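Packing snacks for a day walk

Most people pack too much food for a day walk and then can't reach it. The method below suits a walk of 12 kilometres or so on formed track, such as the Tulden loop.

1. Work out the amounts
Allow 100 grams of nuts or dried fruit per person and 600 millilitres of water for the morning, plus whatever you need for lunch. In hot weather, double the water.

2. Set everything out first
Clear a table or bench the night before and put each item down where you can see it. Keep things that squash apart from things that don't. 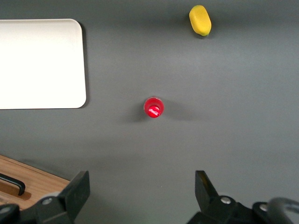 Check the use-by dates now. Chocolate stays home from December on – it will melt before you get to the ridge.

3. Sort by when you'll eat it
Morning tea goes at the top of the pack or in the side pocket. Lunch goes in the middle. Emergency food goes at the bottom in a zip-lock bag and stays there. Biscuits travel best in their own cardboard, standing upright against the back panel.

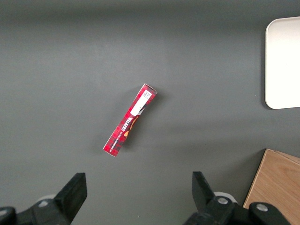 Page last changed: December, by Paula Chiriac

4. Pack out your rubbish
There are no bins past the Titley car park. Flatten empty boxes and carry a spare bag for peels and wrappers. Hammad Siddiqui uses an old bread bag – it weighs nothing and can be tied shut.

5. Restock when you get home
Tip out the crumbs, air the pack and replace anything you took from the emergency bag. Leave the pack open overnight before you put it away.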